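The second stop on our trip was the Modise teaching kitchen in Drovcombe, and I'll admit I had been looking forward to it since breakfast. There were 16 of us on the bus, most of us parents and a few grandmothers, and we'd been promised tea, which always helps!

Lungile Pillay met us at the door and took us through the coat room, past a long shelf of aprons, and into a hallway that smelled of toast. The kitchen runs cooking mornings for children, and she talked us through how they choose what goes in front of a four-year-old. Soft fruit first, she said, and something cheerful to cut it on. I loved that - my own mother started me on onions, and I have never quite forgiven her.

The room with the white table was my favorite part of the whole day.

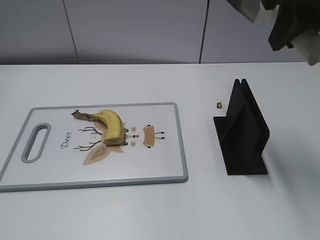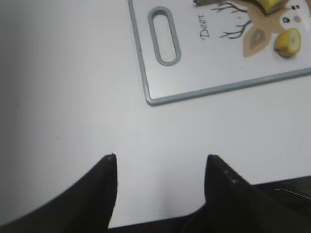
The deer board and the banana, a first lesson in cutting. 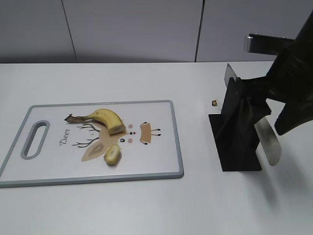
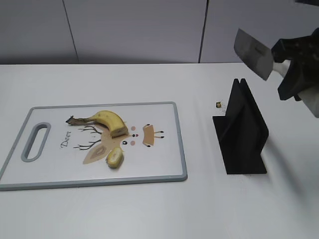 I asked Lungile where a person could buy a board like that, and she wrote the name of a shop in Sillstead on the back of my program (I have since lost the program, so if anyone from the bus remembers, please write to me). She likes a board with a handle hole because small hands can carry it to the sink by themselves. They start with the peel left on, too, as a peeled banana is such a slippery thing, and the children pull the skin off each piece afterward. That seems to be half the fun.

Then came the tea, and with it Annatjie Mathebula, who plans the menus and had baked two enormous loaves of banana bread. We stayed far longer than we should have. She told us she mashes the fruit with a fork and leaves it lumpy, and that the loaf is better on the second day, though ours had no chance of getting that far.

The kitchen is an easy walk from the Jerar bus stop, and the morning sessions start at 10. Bring a container for leftovers, and wear flat shoes if you plan to take the back stairs - they are steep, and the rail is only on the left.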